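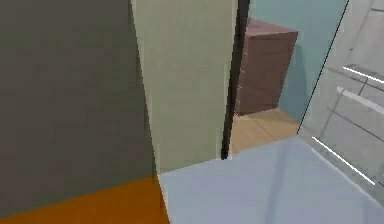
I'd been meaning to corner Urmila Dhillon ever since she started running the night choir in Girham, and she finally gave me an hour and a very large pot of tea. She was on lates at the bakery for seven years before this, so she knows what it's like to be wide awake when everyone else is in bed.

"I'd get home at two in the morning and want to sing," she told me. "My neighbours didn't want me to!"

So she put up a card in the launderette, and Aminu Lawal rang her the same evening. He's a bass, he drives the 189 bus, and he still can't read music. "I just stand next to someone loud," is how she says he manages – I do exactly the same, to be fair. 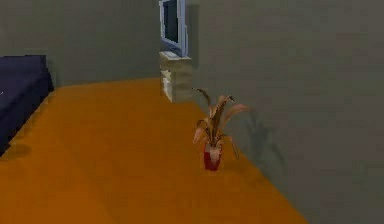 A bedroom with an orange floor and a dark blue bed cover.

I asked whether she sleeps any better now. She laughed at me. "Worse! I lie there going over the alto line." They're learning a Shetland lullaby for February, and she sang me the first verse over the biscuits, then stopped because she'd pitched it too high and started again.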